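Ciklow Grip Watch 2
Slip and drop monitor for ceiling-mounted and bench arms
Maker: Gaseck
Price: 699 per arm, one license key
Status: In stock. Version 9 only. Read the safety notice before ordering.

Grip Watch reads finger position and motor current and decides whether the gripper is still holding what it picked up. If the grip is lost, it tells the arm controller to stop. It runs on the real arm and inside Simodbridge scenes with the same settings file, so a stop rule can be tried in simulation first.

Safety notice, Sep 8, 2024

Versions 7 and 8 can miss a dropped part. In May a customer reported that an arm went on to its place position with nothing in the fingers, then came down on a full tray at normal speed. No one was hurt. One finger pad was torn and the tray was bent. Ronaldo Barros repeated the fault on our own bench arm and traced it to the current filter. When the fingers close slowly on a small part, the filter holds the old reading for up to 700 milliseconds, and the monitor reports "held" during that time.

The stop signal itself was never at fault. Once a drop was detected, the arm stopped as it should.
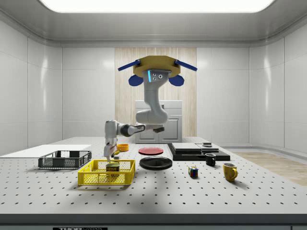 Version 9 replaces the filter and adds a second check on finger gap. Both checks must agree before the monitor reports "held" - if they differ, the arm stops and waits for a reset. We tuned the gap check in simulation on mixed tabletops, where a small grey block sits next to a yellow basket with a SPAM can in it and one gap limit will not suit both. Set a limit for each object type. Leaving the default in place for everything will cause false stops on narrow parts.

If you have version 7 or 8

Turn off automatic place moves until you have updated. Lower the arm speed over any area where people reach in. The update is free and takes one restart. Finger pads that have hit a tray or fixture should be checked for tears and replaced in pairs.

Grip Watch is not a safety-rated device. It does not replace a guard, a light curtain or an emergency stop.

Works with
Barta controllers, firmware 4 or later
Simodbridge scene files
Two-finger electric grippers with position feedback

Does not work with
Vacuum cups
Air-powered grippers

Fault reports go to Silvana Dantas in product support. Include the log file and the gap limits you were using.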